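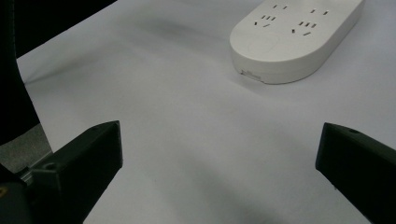 Power strip station, gripper open.

Forum > Shop Floor > Automation

Thread: Teaching the gripper on power strips, who does it at your place?

obenavides
We pack power strips at Trenia, second shift. Since April part of the packing line is being moved over to grippers, and four of us got pulled off the line to teach them. You hold the tool, close the fingers on the strip, move it, set it down, start over. My target is 330 good picks a shift. Packing by hand I did more than that without thinking, but every pick here gets reviewed and the bad ones don't count. Same pay grade as before. Does anybody get a different rate for this?

u_piras
Murside here. We got 90 cents an hour on top, but we had to ask twice. Get the job title changed in writing first. If you're still listed as a packer, they'll pay you as a packer.

brayan_b
I don't see why it should pay more. You're off the line and nobody is pushing cartons at you. I'd take it tomorrow.

obenavides
Try it for a full shift. My wrist is worse than it was on the line. With cartons you change position all day, with this it's the same squeeze over and over.

G Bedoya
I supervise a crew doing this at Sidside. Two things helped. We rotate people every 90 minutes, and we dropped the daily count for the first 10 shifts. The reject rate came down once people stopped hurrying. White strips on a white table were our worst item, by the way. Lots of retakes.

u_piras
Who does the line work while they rotate?

G Bedoya
The line runs short on Friday. I won't pretend it doesn't.

petro_s
Everybody is talking about the rate and the wrist. What happens to the packers when the teaching is done? At my last plant they told us we'd be "operators". There were two operator jobs and nine of us.

brayan_b
That plant was already losing orders, you said so yourself in the other thread. You can't put it all on the machines.

petro_s
Some of it, no. But the orders came back and the jobs didn't.

obenavides
I asked our lead that question and she said no decision until summer. I'm asking for the title change this week and for the rotation too. Bedoya, is your 90 minutes written down anywhere I could show her?

G Bedoya
It's on our shift sheet. I'll message you the wording tonight.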